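# Geluvus wire storage basket: review after a few months of desk use

Reviewed by Nanna Laxdal, 1 July 2023

I bought the Geluvus basket in January to stop drinkware and small items from spreading over a shared work table. It is a rectangular open-top bin in white wire mesh, with square openings in the sides and a solid flat panel for a base. I paid for it myself, from the Jutora shop, and have no connection with either company.

The reason for choosing this type over a plain plastic bin was the base. Most wire baskets in this price range use the same grid on the bottom as on the sides. Anything with a narrow foot then sits across two or three wires and leans. A tumbler is the worst case: the body narrows toward the bottom, the weight is high when it is full, and a straw adds a little more leverage at the top. A flat panel removes that problem.

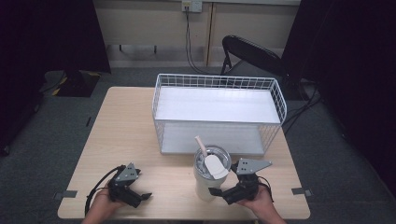 Footprint matters more than volume for this kind of basket. Check the long side against your table before ordering, and measure the usable flat area if your table has rounded corners. Mine takes up a good part of the far half when the long side runs left to right, and there is still room in front to work. Turned the other way it got in the way of my elbow, so it went back after one afternoon.

## Wire and base

The wire is thin. On a basket of this size I consider that acceptable, with one reservation. The long sides flex inward if you pick the basket up by the middle of the rim with a full load in it. Lifted by the short ends, it holds its shape. I have carried it loaded at 471 g (one filled bottle and a notebook) and at 1416 g (three filled bottles), and only the heavier load produced flex I could feel.

The coating has held up. There is one chip on the underside, from a drop onto a concrete step, and none on the rim. The weld points are smooth enough that a microfiber cloth passes over them without catching. My older Agudelo basket snagged cloths from the first day.

The base panel shows scuffs. Stainless cups with a bare metal foot leave gray arcs on it, and these come off with dish soap and a sponge. It also holds water. A wet cup put down on the panel leaves a ring that stays until you wipe it, where an open grid would let it drip through — onto the table, admittedly.

## Placing and removing drinkware

Straight-sided mugs are easy. Taller cups need more thought. You have to clear the rim on the way in, which means lifting the cup by its full height or tilting it, and tilting a cup with a straw lid is a poor idea.

The method that works best for me is to hold the cup near its midsection, lift straight up, move it over the basket, and lower it onto the panel. Holding by the lid is less secure, and the lid on most straw tumblers is a press fit. Holding very low on the body gives a firm grip but puts your fingers between the foot and the base at the end of the movement. 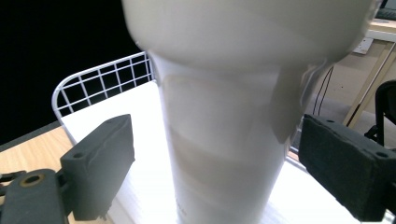
*The white drinkware used for this review, with the basket's wire grid behind.*

White on white is a minor nuisance. Under bright overhead light the panel washes out, and a pale cup is harder to pick out against it than a dark one. If you keep several pale items in the basket, put a colored mat under them. I use a cork sheet cut to size. It also cuts down the noise, which is noticeable with metal cups on the bare panel.

## Stability on the table

The basket has no rubber feet. On a smooth tabletop it slides under a light push, and I measured 15 mm of movement after knocking a cup against the inner wall. Two small adhesive dots at each end fixed this. They should have been in the package.

Empty, it is light enough to be dragged along by a sleeve.

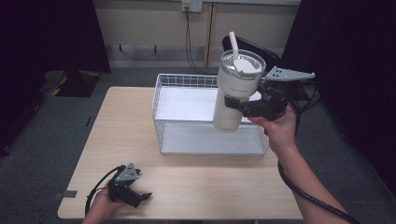 *Tumbler above the right-hand part of the empty basket. The rim is low enough to clear without tilting the cup.*

I also tried a Pustska basket with handles, borrowed for 2 weeks. The handles are comfortable, but they fold inward and take up space exactly where a tall cup would stand. The Geluvus has no moving parts and I prefer it for that.

## Who should buy it

It suits a desk, a side table or a kitchen counter with cups, chargers and similar items. It does not suit wet dishes, and I would not use it for anything heavy that has to be carried often. Pens and other thin things slip through the side openings, so keep those in a cup.

**For:** flat base, smooth welds, coating has lasted, tall cups stand level.

**Against:** no feet, long sides flex under load, panel shows scuffs and holds water.

I would buy it again at the same price, and I would order the adhesive dots with it.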